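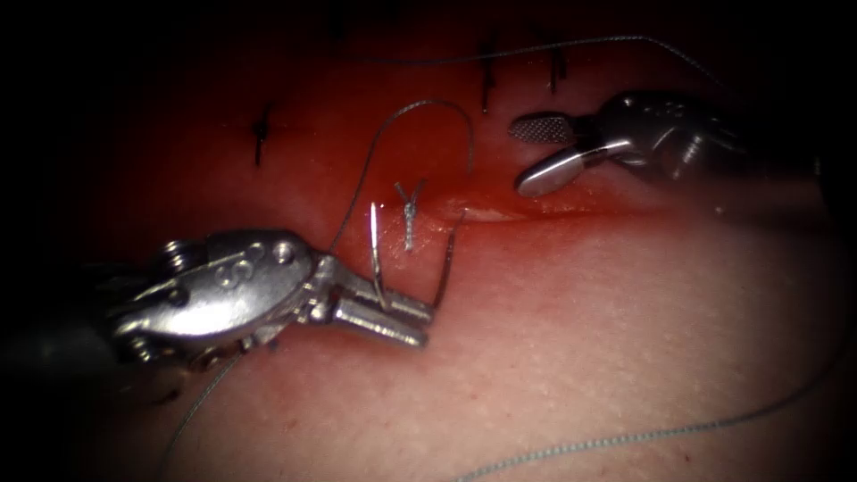
I've wanted to see how garden tools get made ever since my first decent pair of secateurs, so when Liltgate put a note in their November newsletter saying they'd open the works to customers for a morning, I rang up before I'd finished my tea. They make watering cans, hand trowels, secateurs and those long-reach pruners you use for the top of a pear tree, all in one long brick building behind the railway. I'm a tools person more than a plants person, if I'm truthful (my borders will confirm this). What I like is a pair of jaws on the end of something long, closing exactly where you want them. Give me a pruner put together with half that care and I'd leave it to someone in my will.

We met on 9th January at the side gate, in a wind that could have taken your ears off, and were given hi-vis waistcoats and a cup of coffee so strong I could feel my teeth. Our guide was Sotiris Stergiou, who runs the moulding side and talks very fast. He took us in through the plastics end first, where the cans begin as pellets in sacks. The pellets go in a hopper, they get melted and pushed into the mould, and out drops half a watering can, warm and smelling faintly of crayons. I was allowed to hold one! The big press turns out 419 cans on a good shift, and it makes a noise like somebody dropping a wardrobe every time it opens.

The spouts are done separately on an older machine everyone calls the Pikon, after the people who built it. It has been there longer than most of the staff and needs a thump on the left side in cold weather. Sotiris demonstrated the thump. A man from our group asked why they didn't replace it and got quite a long answer, the short version being that the new ones leave a ridge where the rose fits on and then you get drips down your sleeve. I have a can at home that does exactly that, and I felt very seen.

After that we went through to metalwork, which was the bit I'd come for. The blades arrive as blanks from Kılıçarslan, and they're ground, hardened and sharpened on site — 600 pairs in a batch. Then each pair is bolted up by hand and tried on a length of dowel. If it crushes the wood at all, back it goes. I had a go at setting the tension on a pivot bolt and made a complete mess of it, far too tight, and the woman on the bench undid it in two seconds without even looking down.

My one grumble is the shop. It's tiny, there were 34 of us all trying to get in at once, and the seconds shelf was stripped before I reached it. I'd had my eye on one of the Grotik pruners with the swivel head, and the only one left was the display model, chained to the wall. I came away with a hand fork and a spare rose, plus a tin of blade oil I didn't need.

If you go, wear flat shoes with a proper sole, as the floor in the grinding room is gritty. Parking is in the yard opposite, and the 359 bus stops at the end of the road if you'd sooner not drive. The morning finished a bit after twelve and there's nowhere to eat on site, so I had a cheese roll in the car with my new fork on the passenger seat. They're hoping to do another one when the weather's warmer, and I've already asked to be put on the list.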